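Griseck hand gripper, pair – spare jaws and cable kit

STOP USE NOTICE Tuesday, November 19, 2019. Cable on some units works loose at the base, jaw position freezes, no warning. Affects serials 104 to 300. Check before each session pls.
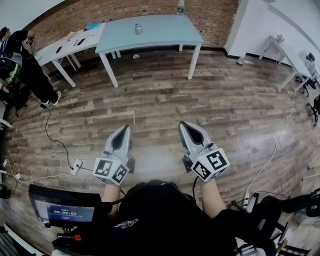
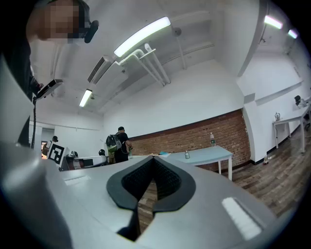

Replacement cable free, ships from Clornlow in 24 hrs. Dont tape the old one.

Rizwan Bhuiyan wrote in that his froze after 45 minutes and the arm kept closing on replay – he wants the stop button check put in the manual too.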